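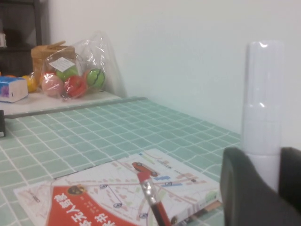
Vlasta Radulović reckons I should stop going to these things if I'm only going to grumble about them afterwards. She left that under my last post, and she may have a point, but I went to the Tisstead open day anyway and I have opinions.

The one I went to see was the tabletop demonstration from Garside. I'd read their flyer, which says the arm can "tidy any desk". I've heard "any" before. So I stood at the front with my coat on and watched what was on the table.

Fair's fair, they hadn't picked the easy stuff. A paintbrush had been left lying across a book, and a brush handle is a skinny, rolling nuisance for two fat finger pads. There was toy fruit too, four pieces still in their clear plastic bag. I'd have been more interested in that bag than in anything else on offer, seeing as crinkly see-through plastic is the sort of thing cameras are meant to hate. I asked whether the bag was part of the routine. The answer was "we're working towards that", and you can make of that what you like.

What bothers me is the tablecloth. It's pale green with a neat white grid all over it, and the wall behind is plain. My desk at home is brown, scratched and covered in receipts. When I asked whether the grid helped the thing find its way, Ljubica Softić from Garside said no, it was just a cloth. Maybe so. I'd still like to see it done on a dark bench with the lights half off.

The sign said 20 minutes per session. Ours ran well over, and a good chunk of it was talking. I don't mind talking, but don't put "live demonstration" on the door and then give me slides — I can look at slides in my slippers.

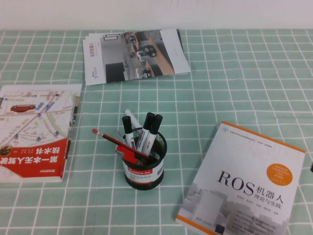 What I'd ask next time

How many goes did it take before the public were let in? They told us the arm had done 1684 pick-ups since August. Nice big number. How many were drops? Blank looks all round.

Who chooses where things go? A pen cup with markers and a red utility knife in it is a fair test if a visitor gets to shuffle it about. If staff put everything down, I want to know whether they've practised that layout.

And what's it for? Entry was free, so I can't complain about value, but I still came home and put my own pens away in less time than it took to park.

I'll probably go again. Vlasta, save your breath.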